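Chapter 3
When a Sentence Isn't Jail: How Probation Works

I sat in on my first sentencing hearing in 1978, and I was sure I knew what was coming. The man had pleaded guilty to a felony, so off to prison he'd go, right? Then the judge read out a page of conditions and sent him home to Skarby on the afternoon bus. I was floored!

What he got was probation, and this chapter is all about it: who gets it, what the rules look like, and what happens when somebody breaks them.
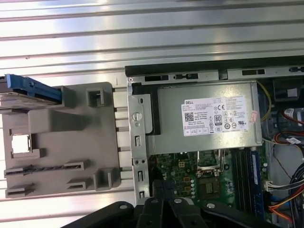

Is probation the same thing as parole?

They're two different things, although people mix them up all the time. Probation is a sentence a judge hands down, usually in place of prison time (sometimes with a short stay in the county jail first). Parole comes after a person has served part of a prison term and been let out early under supervision.

Most conditions are pretty ordinary. Report to your officer, keep a job or look for one, don't leave the area without asking, pay what you owe the victim. Others fit the crime. Someone convicted of theft from a store may be told to stay out of it, and I once read an order with 100 hours of cleanup work at the Pririco fairgrounds.

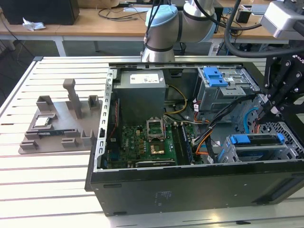 Now, breaking a condition doesn't send you straight to a cell. There's a hearing first, and the judge can leave things as they are, add new terms, or revoke probation altogether. We'll follow one file, Case 3784 from the Prutari court, through each of those steps, starting with the officer's report.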